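Otex (advertising character)

Otex is a computer-animated otter used in television and online advertising for Cukaden, a chain of household goods shops. The character was designed by Sugeng Khoo at the animation studio Mabuza and replaced a costumed performer.
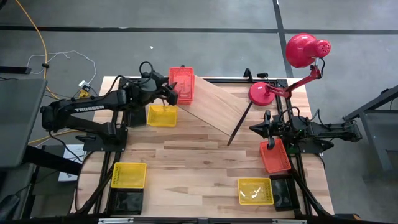
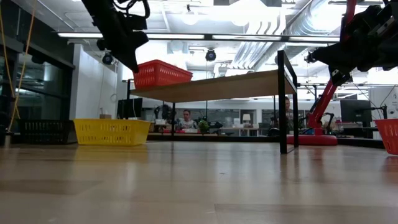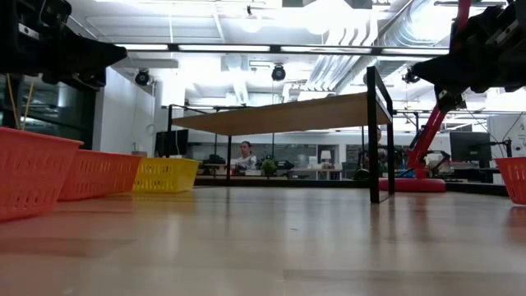 Plastic baskets on a wooden tabletop, three views.

Design

Khoo's first model walked on four legs. It was dropped after test shots showed that the character could not hold goods at counter height. The final version stands upright and has 600 facial controls, most of them in the muzzle and brow. Fur was groomed by Selamawit Endale using 3000 guide hairs, with the remainder generated at render time. The tail is simulated separately from the body.

Production

Each commercial takes eight weeks from storyboard to delivery. Live-action plates are filmed first, with a weighted stand-in giving the actors an eyeline. Henok Asfaw supervised lighting on the first five commercials. Rendering was later moved to Alden, an outside facility.

Voice

Otex was voiced by Mulugeta Woldemariam in the original campaign and by Shona Purves thereafter. Dialogue is recorded before animation begins.

See also

Advertising mascot
Character rigging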